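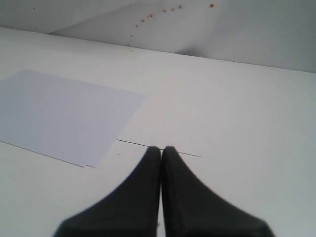
Part 2: Setting up the table

Right, so by now you've got the Modero top out of its carton and screwed to the legs (Part 1, if you skipped ahead). This part is all about getting the table ready for paper work: laying out sheets, parking your spray can somewhere sensible, and keeping the whole surface clean enough that a white sheet comes off it still white. I've set up a fair few of these now and the first one took me an entire Saturday, mostly spent looking for the cloth. You'll be much quicker!

What you'll need

A flat white table, or the Modero top
A pack of paper, white or a pale tint
The can you'll be spraying with (adhesive, fixative, whatever the project calls for)
Something plain and white to hang behind, paper or fabric
A lint-free cloth and a drop of dish soap
Masking tape, the low-tack sort
A ruler and a soft pencil

2.1 Levelling and wiping down

1. Put the table where it's going to live. A full Modero top is heavier than it looks, so get a mate on the other end.

2. Check it doesn't rock. Press down on each corner in turn, and wind out the foot on any leg that lifts. Two turns is usually plenty.

3. Wipe the top with warm soapy water, then again with plain water, and let it dry completely. I give it 10 minutes, or longer on a muggy day.

4. Run your palm over the lot. You're feeling for grit, dried glue and those tiny crumbs of eraser that seem to breed. Anything you can feel will show up as a bump under a thin sheet.

Caution: Keep methylated spirits and anything gritty well away from the Modero finish. It goes cloudy and there's no bringing it back. Ask me how I know.

2.2 Hanging the backdrop

5. Fix your backdrop so it hangs straight down behind the table. I use the Jakau rail, which clips to the wall, but a curtain rod does the same job for a lot less.

6. Let the bottom of it drop just past the back edge of the table. If it bunches up on the top, it'll catch your sheets when you slide them around.

Note: The Jakau rail comes in one length, 547 mm, and you join them end to end. If you're buying for a wide table, measure first and order an extra connector, as they're fiddly little things and they love rolling under the fridge.

2.3 Placing the paper and the can

7. Square up your sheets by tapping them on the table, long side down, then lay them flat in landscape. Middle of the table is good. I used to work hard up against the front and kept leaning on the corners.

8. Stand the can upright on whichever side your spraying hand isn't, so you're not reaching over it every time you move a sheet.

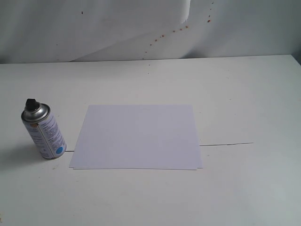 9. Leave yourself enough room to pick the can up straight, without brushing the stack on the way. My first go, I had it so snug that every lift nudged the top sheet out of line. A finger's width of bare table will do, though more is nicer if you've got the space.

10. When you're happy, make a faint pencil tick on a bit of masking tape at each corner of the stack. Next time you can drop fresh paper straight onto the marks and get going.

Pale tints are worth a mention. A very light lavender or grey hardly stands out on a white top, and it's easy to put a second sheet down and miss that the first one's still there (yes, I've glued to the wrong sheet). If you can't pick the edges, move your lamp lower and off to one side so the paper throws a bit of a shadow line.

Caution: Don't spray at the table unless the room's properly aired. Take the sheet outside or open everything up, read the label on your own can, and keep it away from heaters and pilot lights.

2.4 Before you pack up

11. Put unused sheets back in the pack with the flap closed. Paper left out overnight curls at the corners, and I've had September nights here that turned a flat stack into a row of potato chips.

12. Turn the can upside down outside and give it a short burst to clear the nozzle, if the label says yours can be cleared that way. Wipe the nozzle and pop the can away upright.

13. Go over the table once more with a dry cloth.

Spares

Replacement feet for the Modero are part 67 in the Ammann catalogue, and the Fisidmont shop carries them too, usually in the drawer under the castors. Buy two while you're there. Shelves and side trays are in Part 3.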